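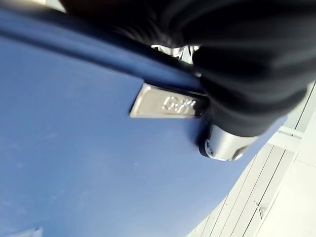

Setting up a records cabinet for the Kamari two-arm unit

Applies to the Flaveretti filing office. Last revised 5/13/19.

Before the unit was installed, clerks carried folders to and from 36 cabinets by hand. They now prepare the cabinets, check the returns log and deal with refusals. Allow one shift for a clerk to learn the procedure.

1. Open both doors fully. A door left part-way will stop the arm.
2. Lay folders flat on the shelf, side by side, with the label facing up.
3. Keep each stack under 200 sheets.
4. In Drevus, select the cabinet number and press Reach Test.
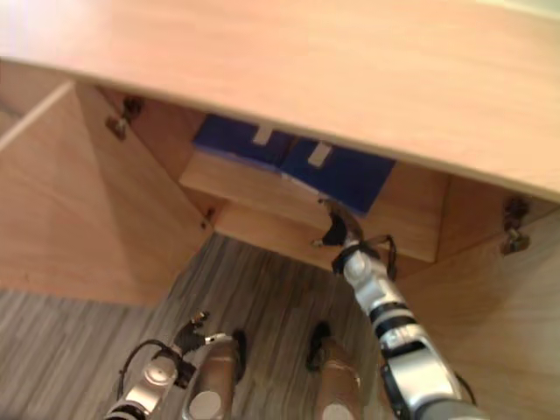
Gripper at the shelf, both doors open.

The test moves one arm at a time. If it reports error 61, slide the folder towards the front of the shelf and run the test again. Do not correct a folder while the arm is moving. Press Hold first and wait for the amber light.

Next, set the hand's rest height. In Drevus, open Hands, then Rest, and lower the value until the fingers hang clear of the floor with the arm relaxed.
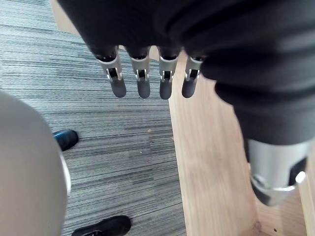 Save the value under the cabinet number. It is not shared between cabinets.

Refused folders go to the clerk on the Šťastný desk, who files them by hand and enters the reason. The list stood at 3,425 entries at the last export. It will be reviewed in September, together with the clerks' rota.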